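Household Handling Trial: progress report for February
Prepared for the Minura program office by the Stekthorpe project team

Summary
The question we were funded to answer is whether a two-handed robot can take over small shop-floor and laundry-room chores at a useful pace. At this point it can do parts of them. Picking up and holding is in fair shape. Setting things down where they belong is behind plan.

1. Bottle handling
We moved from boxes to bottles this month, as agreed at the last review. Work is done at the bench with one person seated at the table.

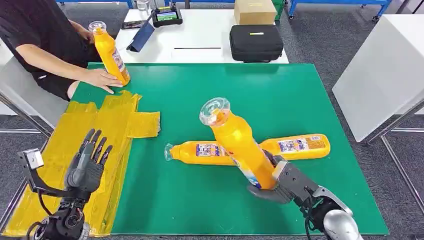

Stocking a shelf comes down to two skills, taking an item from any position and putting it back upright. We score them separately. A bottle lying on its side is the harder start, and the right hand often ends up with the bottle tilted, gripped low on the body with the cap pointing up and to the left. From there the wrist has to bring it upright before release. Out of 500 scored attempts, the pickup was rarely the problem – most failures came at release.

2. Grip and labels
Stekthorpe wrote the grip software and Quansah supplied the scoring tool. For shop use the label has to face front, so the system needs to read it before the bottle goes on the shelf. Fingers over the print make this harder, and fast arm moves blur the wrist view. We have added a short pause of 5 seconds before each reading. It costs time, and we expect to cut it later.

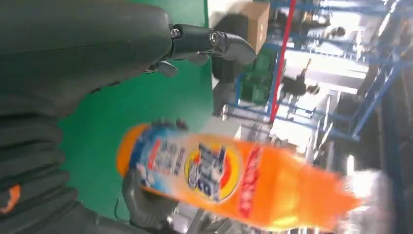 3. Pace
A full pick, turn and place now takes roughly 45 seconds. A store worker would not wait for that. It may be acceptable overnight, when the aisles are empty, and the Troltik store group has said it would look at a night trial on those terms.

4. Next period
– Raise the total to 2,000 scored attempts
– Rework the release step
– Start on folded towels if the bottle work allows

Spending is within budget. We ask that the towel work be moved back one month.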